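# Folding at Home: What I Learned From One Basket of Laundry a Day

Nikau Grimshaw
Household Studies project, January 2020

When our class was asked to pick an everyday chore and look at it properly, I knew right away that I wanted to do folding. I grew up in Pevside in a house where the clean clothes lived on the couch for most of the week (sorry, Mom!), and I had always wondered whether the trouble was the folding itself or just getting started on it.

## Where I worked

I had planned to use the kitchen table, but it was always covered in somebody's homework, so I moved everything onto a bed and folded on top of the blanket. I liked this much better than I expected. A thick fleecy blanket holds on to thin clothes a little, and they don't slide away from you while you are lining up the sides — though it also makes it harder to get a really flat crease, and I went back and forth on that for days.

## Dark clothes and wavy edges

Towels and pillowcases were easy, and I won't say much about them. Black clothes gave me far more to think about. On a plain black cloth the fold lines hardly show, so I learned to look for the faint crease down the middle and work from there. Pieces with a scalloped edge were the fussiest of all, and I ended up folding those lengthwise and leaving the wavy part at the top, where it could spread out a bit. 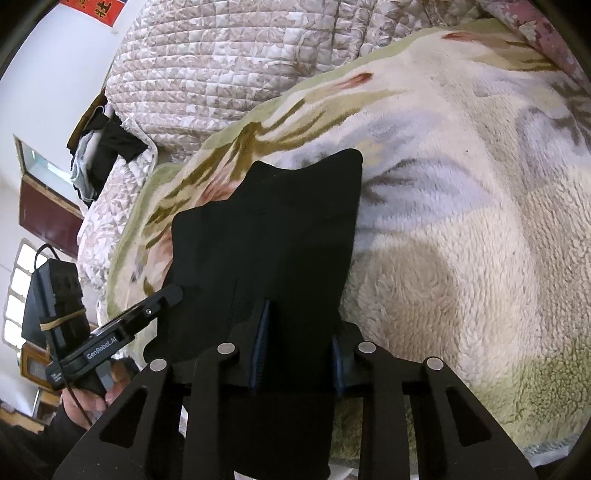

## How it went

I kept this up for 7 weeks and folded 2,040 pieces, counting each sock pair as one. Of those, 1,937 went into a drawer the same day, and I am still quite proud of that! The rest were mostly fitted sheets, which I rolled up and put on the closet shelf.

If I did it over, I would sort the dark things first, while the daylight is still good, and save the towels for the evening.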